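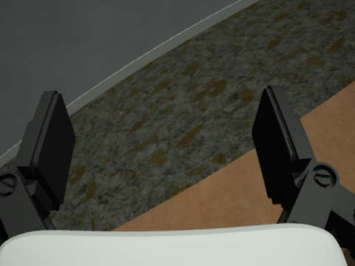
By Ginette Maillard
January 23, 2026

Zakby Sidau has been repairing accordions in the same two rooms for 26 years. The front one is for customers. The back one is where the instruments are opened up, and it smells of beeswax and old leather.

"People bring in their grandfather's box and ask me what it's worth," he says. "Usually less than the repair. They still want the repair."

He learned the trade from a retired tuner named MacAulay, who took him on for a summer and kept him for three years. Most of the first year went to reeds. "I scraped steel and listened. If I took off too much, he made me bring it back up again, and then do the next one."

A full tuning takes Sidau 80 hours when the wax is bad. He charges by the job and will not start until the owner has played the instrument for him, even badly. He wants to hear which notes they lean on.

The work has changed less than the customers have. When he opened, they were dance band players in their sixties. Now he sees students – many of them pianists – who bought a used instrument online and found that half the bass buttons stuck. "They're good. They read better than I do. They don't know how to use the bellows yet, so they wear out the corners."

Parts are the harder problem. He bought the leftover stock of a shop called Vokov when it closed, 1,000 reed plates in cigar boxes, and still draws from it. Leather for the valves he orders once a year, in June.

Asked whether he is training anyone, he says a young woman comes in two afternoons a week. She has started on reeds.

"She has a better ear than mine," he says. "I haven't told her that. She has a set of clarinet reeds to finish first, and the low ones are still flat."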